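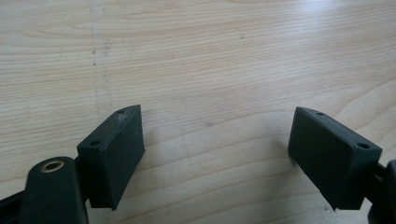 Gresdale is recruiting paid participants for a study of table clearing and wiping, two chores that machines still do poorly. Participants operate a hand-held gripper with two finger pads at home or at our Satska site. The current policy sorts cutlery well enough but is unreliable on bare surfaces. On wood with a wavy grain it has trouble telling a faint gray streak or a small dark speck from the pattern around it, and it either wipes everything or stops early. We need recordings of people who make that call without thinking.

Project: Pyo, phase 2
Reference: 1121
Places: 39
Sessions: 16 per participant, one hour each
Payment: $309 on completion of all sessions
Study period: ends in November

Tasks are clearing dishes, folding cloths, wiping spots and returning small items to a drawer. Each is done once by hand and once with the gripper. Failed attempts are kept and should not be repeated.

Requirements: age 18 or over, normal or corrected vision, full use of at least one hand, and a table that can be left clear for the session. No technical background is needed. Employees of Pletex, which builds the control software, may not apply.

To apply, send the reference number, your table's surface material and your available hours through the Gresdale contact form.

Posted April 26, 2022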